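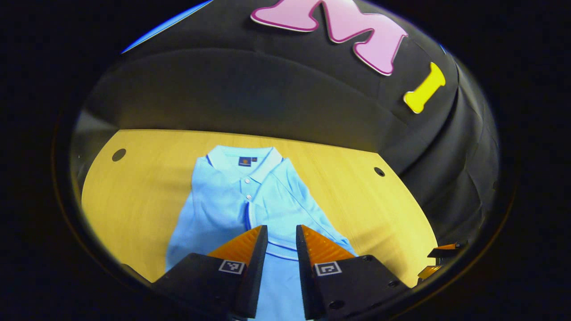
Skavine aquarium, quick version

Back from Brevport, feet killing me. We did the new jellyfish hall at Skavine - nine tanks, very dark, very crowded by 4. Go early. Otters get fed at the far end and teh signs are useless, follow the Fuchs cafe smell instead.

Parking at Sostby lot, then the shuttle. Bus 92 works too but slow. Kids loved the rays. Me too. Penguins closed til February, boo.

More tomorow, need sleep.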